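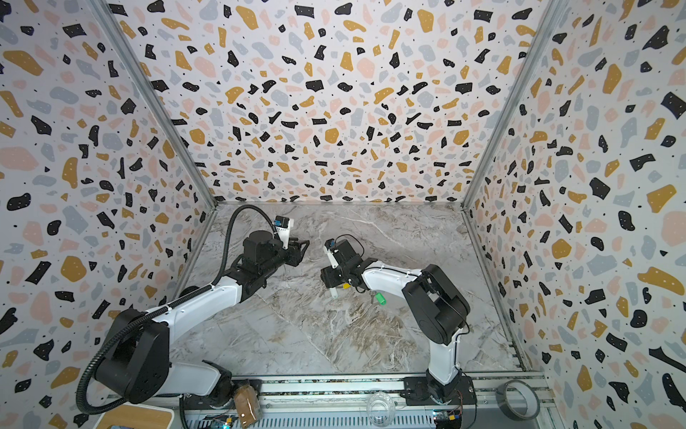
Vermeil is as good as solid gold if you look after it, Heidrun Trummer told me in the comments on my last post here, and on the strength of that I bought a Prirnus chain for my sister and one for myself. So 2 necklaces, same style, same order. Mine has gone a sort of pinkish gray at the back of the neck. Hers still looks fine, but she wears it to weddings and that's it. Mine is on me most days.

Now Prirnus wants to sell me a care plan. They call it Grumeck and it covers replating for 3 years, as often as you need it, plus a cleaning cloth and "priority handling," whatever that is. I have 2365 points sitting in my account from the purchase and they say I can use them to pay for the plan. The points can also go toward new jewelry, but only on full price items, and I'm not in a hurry to buy from them again.

What I would like to know before I click anything:

Does replating put back the same thickness as the original, or is it a thin flash so it looks nice coming out of the envelope? Their page says "restored to its original shine," and I notice that it doesn't say restored to its original thickness.

Is it normal for vermeil to go at the clasp first? Their chat person said it was my perfume. I don't wear perfume. I said so, and then it was my shampoo.

And has anyone had a chain come back from a plan like this with the little links stuck together? I read a review that said so but it was on a site selling a competing brand (Gollik), so I take it with a grain of salt.

I'm not looking to be told to buy solid gold. I know solid gold exists. I also know what it costs.

harborlinen
Posted 2026-08-20
Filed under: Jewelry care, Gold plating, Warranties

3 replies

Heidrun Trummer

Well, I did say "if you look after it"! I stand by it, but I should have been clearer that a chain you wear daily is a different matter from earrings. Earrings just hang there. A chain is rubbing on itself and on your collar and on your skin all day long, and the inside of every link is where it goes first.

I have had one piece replated, a locket, at a local shop and not through a plan. It came back lovely. The shop told me straight out how thick a layer they could put on and charged more for the thicker one. I never got that kind of answer from a jewelry brand by email, and I have asked more than one.

On the clasp: yes, normal in my experience. It's the bit you handle every time, and on a lot of necklaces the clasp is a bought-in part that may not be plated the same way as the chain. Look at it in daylight next to the front of the chain. If the color never quite matched, that tells you something.

For what it's worth I'd use the points on the plan. You can't get cash for them, so what are you losing?

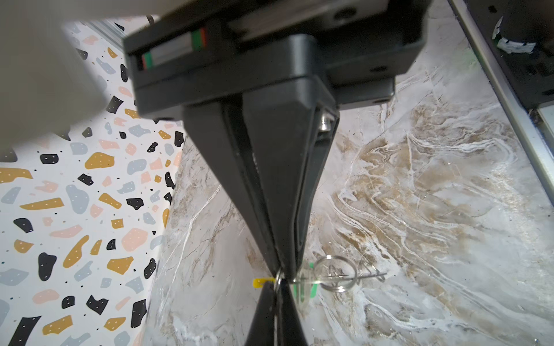 Sadao Ogura

You're losing the points, Heidrun, and on top of that you may be losing the argument. Read the plan terms before you sign up for anything. I went through a similar set from a different seller a while back, and there was a line in there saying that by joining you accept that wear to the plating is not a defect. If Grumeck has a line like that, harborlinen might be giving up a perfectly good complaint in return for a cloth.

My order of doing things would be this. First, find the original product page or your order confirmation and check the exact word. "Vermeil" in the US is supposed to mean a decent layer of gold over sterling silver. "Gold tone," "gold finish" and "dipped" mean whatever the seller feels like. Then look for a 925 stamp, usually on the clasp or on a small tag beside it. A stamp isn't proof of anything (anybody can own a stamp), but if they sold it as vermeil and there's no mark at all, I would want to hear why.

Second, the pinkish color bothers me. Silver under worn gold goes gray or dark yellow, and you can rub most of that off with a polishing cloth, though go easy because you will take gold with it. Pink makes me think of copper or brass. It could be a copper layer under the gold, which some platers use, or it could be your lighting. A jeweler can test it in a few minutes. Ask what they charge first. Mine did it for nothing but he was trying to sell me a watch strap at the time.

Third, write to Prirnus and put one thing to them only: how thick is the gold when you replate under the plan, in microns? Don't mention the color, your shampoo or your sister. If you give them four things to answer they will answer the easy one. If you get a number, keep the email. If you get "our signature finish," you have your answer as well.

As for stuck links, I've seen it on very fine chain and never on anything chunky. Usually it can be worked loose. I wouldn't trust a Gollik page on the subject any more than you do, and I wouldn't trust the glowing reviews on the Prirnus page either. Sort those by oldest and see how many were written within a week of delivery. Nobody's necklace has worn through in a week.

One more thing, what did "as often as you need it" look like in the small print? The plan I read let you send the piece in as often as you liked, and you paid the shipping and insurance both ways every time. Do the math on that before calling it free.

wike_street_beads

Had their plan last year, canceled in November. Two trips for the same bracelet, it looked great each time for a month or so and then the same again. No stuck links. They do make you fill out a form about lotions and I got the feeling the form was mostly there so they had something to point at.

If the chain cost over $400 I'd push for a refund. If it was one of the cheap ones I'd wear it till it looks awful and forget about the plan.

harborlinen (original poster)

Thanks all. There is a 925 on the tag but nothing on the clasp. And yes Sadao, shipping is on me both ways, it's under "Your responsibilities," second page. I've sent them the micron question and nothing else. Points are staying where they are for now. Will come back if they send me a number.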